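The House Rules at Talluvcombe

I got the job at Talluvcombe because I can write a clear sentence, and because the person before me couldn't. Charvát, who owned the place, had been sent a rule book by the insurers and it ran to 201 pages. My task was to boil it down to something you could pin up by the kettle. Two sheets at the most, they said, and could I please do it before the end of February?

I'd never worked with robots. I'd written the safety leaflets for a chain of swimming pools (no running, no petting, all that), so I thought, well, how different can it be? I took the bus out from Trekville every morning with my sandwiches and my highlighter pens, and I sat in the corner of the bench room and watched the arms go about their business.

The first thing I learned is that a rule nobody has broken yet is very hard to write. The big book said things like "the operator shall maintain a suitable state of readiness". Lovely! What does it mean at half past eight in the morning with a coat still on? I crossed it out and put "Take your coat off and stand where you can reach the stop button". I was ever so pleased with that one. I read it aloud to the whole room and somebody clapped, though they may have been killing a fly.

By the second week I had 20 rules and they were all about people. Sleeves, hair, hot drinks, where to stand, who was allowed to say "go". It was a good list. Then one afternoon I stayed on after my bus had gone, eating the last of the crisps, and I looked at the bench properly for the first time.

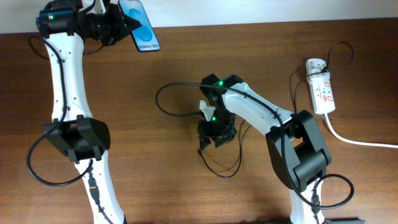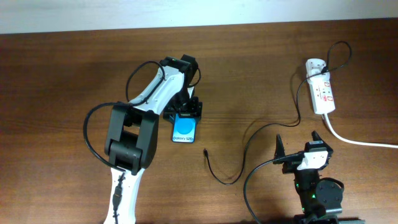 I hadn't written one word about cables. I went back through my list with a pen in my teeth and there they weren't, between hot drinks and long hair. The big book had a whole chapter on them, which I'd skipped because it had a diagram on every page and I don't get on with diagrams. But a black cable looped over the table from one of the arms, and the white power strip lay on the same bit of wood with its own lead trailing off to the right, and I thought about what I'd say to a swimming pool that left its hoses like that. I'd have had them in laminated capital letters by teatime. So I opened the chapter, diagrams and all, and read until the windows went dark.

Rule 21 was the first one I wrote that night. "Before anything moves, follow every cable with your eyes from one end to the other." Then "If a loop is long enough to catch something, tie it back". Then one about power strips, which I wrote four times, as I couldn't decide whether they should be fixed under the table or just kept well away from where the arms could get to. In the end I put both and let Charvát choose.

It was gone nine when Charvát came in to lock up and found me on my hands and knees, looking at the underside of the bench with my phone torch.

"I thought you'd finished," said Charvát.

"So did I."

We looked at it together for a bit. I explained my cable rules, at some length I'm afraid, and Charvát listened with that face people put on when they're working out what something will cost. Then there was the question of the two sheets. I was on my third by then and the writing was getting smaller.

"Which ones would you drop?" I was asked.

I said the one about perfume. I'd only put it in because of the swimming pools.

I got a lift back to Trekville in the van, with the draft on my knees, and we argued about the word "shall" all the way down the hill. I wanted "must". Charvát said the insurers liked "shall", it made them feel looked after. We settled on plain orders with no shall or must in them at all, and I changed the lot in biro under the little roof light, getting carsick.

The sheets went up the following week, two of them, both sides. The perfume rule had gone and so had the one about whistling. Under the last line there was a gap as wide as my thumb, and when I came in the next morning somebody had written in it, in very neat pencil, "What about the chairs?"

I took my coat off and got out a clean sheet of paper.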